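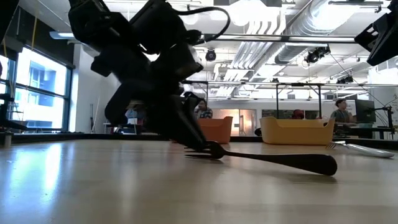 A black fork and a plain silver one on the wood table.

Subject: Re: [wotel-suppers] flatware – what do we keep, what goes where

On Saturday, November 24, 2018, Zuweira Antwi wrote:
> Hi all,
>
> I'm trying to get the kitchen stuff straight before the next supper and
> I'm stuck on the flatware. We have had so many boxes handed to us this
> year that nothing matches anything. White handles, black handles, the
> orangey red ones, all-metal ones. Last time I set the long table it took
> me most of an hour, and half of that was picking spoons out of the forks.
>
> A few things I need from whoever knows:
>
> 1. Are we keeping the colored handles or not? I heard both.
> 2. Is there a system for the bins? They came back from the last supper
> with everything in everything.
> 3. The Gernberg set – is it still complete, and do we use it for regular
> suppers or save it?
> 4. Big serving spoons and ladles. Where do they live? I found a couple in
> with the baking pans.
>
> Also somebody offered us a second wooden cutlery chest. I haven't said
> anything yet. We don't have the shelf for it as far as I can see.
>
> Thanks,
> Zuweira

Zuweira, everyone –

Quick one, I'm between two things, so going down your list in order more or less. Sorry if some of this was said at the last meeting, I left before the kitchen part.

1. Colored handles. Keeping them. The "both" you heard is probaly me, I wanted them gone in the spring and then changed my mind. They're light, kids like them, and they're easy to spot in the sink. What I do want out is anything with a handle that wobbles. If you can turn the handle on the metal it goes in the trash. Not the donation box, the trash. We keep handing our bad forks to the next people and that's rude.

Cracked handles same thing. Water gets in and they never smell right again. Faded is fine. Scratched is fine. Bent tines – try once to straighten with your hand in a towel, and if it fights you, let it go.

Mixed colors on one table is also fine by me. I know Padholm Hall does everything matching and it looks lovely, but they have a storage room bigger than our kitchen. I'd say put the same color down one side if you have enough and stop worrying after that. People are there for the stew.

2. Bins. There was a system. It was on a piece of tape on the shelf and the tape fell off, so that's the end of that system. My suggestion, and shout if you hate it:

forks in one bin
knives and spoons in another, knives handle side up
anything long, so serving spoons, ladles, the flat turners, in the third

No lids. The lids are how we got into this. Somebody sees a closed bin, opens it, doesn't look, drops in a handful, closes it. With it open you can see it's forks.

And please no cutlery going into a bin straight from the rack. Dry with a towel first. I know it's late and we all want to go home. I want to go home too. But there were spots on everything in October and I ended up washing the whole lot twice.

The sorting goes a lot faster if you tip the whole mess out on a big table first and don't pick out of the bin. Tip out, spread it so nothing's piled too deep, then take one kind at a time. All the forks, then all the spoons. If you take whatever's closest to your hand you end up walking around the table all night. Two people, one each side, works well. Three and you bump elbows.

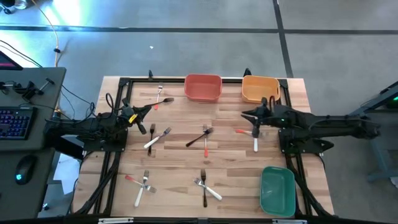
Do the forks with plastic handles need to be kept apart from the all-metal ones?

Only for washing – metal ones can go through the hot cycle and the plastic handles should be done by hand, but once they're dry they can all share the fork bin.

OK so that was going to come up, a couple of people asked me the same thing off list. If somebody wants to split them further inside the bin with a bit of cardboard go ahead, I'm not going to police it. For me fork is fork.

Numbers, while I'm on it. We set for 120 at the November supper and we'll do the same for the next one. Forks we're good. Knives we're ok. Teaspoons we are short, roughly 10, and that's with the odd ones counted in. They walk off in people's dessert boxes, I'm sure of it. Check your own drawer at home please, I did and found two. No questions asked, just drop them on the counter.

Dessert forks: I'd drop them altogether. They get used once for cake and the rest of the time they're in the way, they fall through the drying rack and then someone's on the floor with a flashlight. Regular fork for cake. If anyone feels strongly about little forks write back, but then you're washing them.

3. The Gernberg set. Not complete, no. There were 8 of each to start with and we're at 6 forks now, the rest is all there. It's a nice set, heavy, and I'd like it to stay in its roll on the top shelf for the head table and for when we lend to the church. Lending: please write it in the book. Name, what you took, when it's back. The Asante family borrowed a stack of the heavy stuff for the wedding and brought it back cleaner than it left, counted and tied with ribbon. More of that.

If somebody comes across two matching Gernberg forks at a yard sale, buy them, I'll pay you back out of the kitchen envelope. Pattern has a plain handle, a bit wider at the end, no flowers. There's one that's nearly the same but with a line around the edge and I've already bought that by mistake once.

4. Long stuff. Third bin, like I said above, but stand them up if the bin's deep enough. Heads up, handles down. Lying flat they hide under each other and you find the ladle after the soup's served. The ones in with the baking pans was probably just the last person in a hurry. Could have been me too.
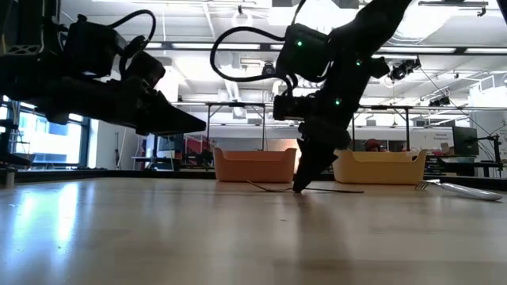
Oh and the thin ones, skewers and the long tea spoons and so on, those can't go loose in with the ladles, they slide right to the bottom. Rubber band around them, and put them along the side. Or a jar. There's an old pickle jar under the sink that'd do it, just get the label off first.

About the polish. Someone left a bottle on the shelf. Please don't use it on the forks unless you're going to wash them again properly afterwards, I could taste it on one in September. Baking soda and a damp cloth does fine for the dull ones, rinse, towel. The ones that stay gray after that are just gray.

The second chest – I'd say no thank you. It's kind of them but it's the same trouble as the lids. Beautiful box, felt inside, everyone afraid to open it, and then it holds two dozen of something we need ten dozen of. If they'd let us have the contents without the box, then yes please, specially if there's teaspoons. Can you ask? Nicely, I don't know them well.

When to do all this: I can come by Wednesday after work and do the big tip-out if one other person comes along. Bring a towel, a dry one, the ones in the kitchen are all thin as paper. Zuweira if you're free it'd be good if it's you, then you know where it all ended up and you're not hunting again before the supper. Otherwise whoever.

I'll do new labels for the bins too. On the bin this time, front side, not the shelf. Marker straight on the plastic, it comes off with alcohol if we change our minds.

What I still need from the list:

– has anybody got the bread knives? both are gone
– is the drying rack with the bent leg being fixed or do we get a new one
– who took the kitchen book home, I need to write in the lenidng for December

Gotta run. Please trim the quotes if you answer, the last thread was a mile long and my phone gave up.

R.

--
wotel-suppers mailing list
Replies go to the whole list. To write to one person, change the address by hand.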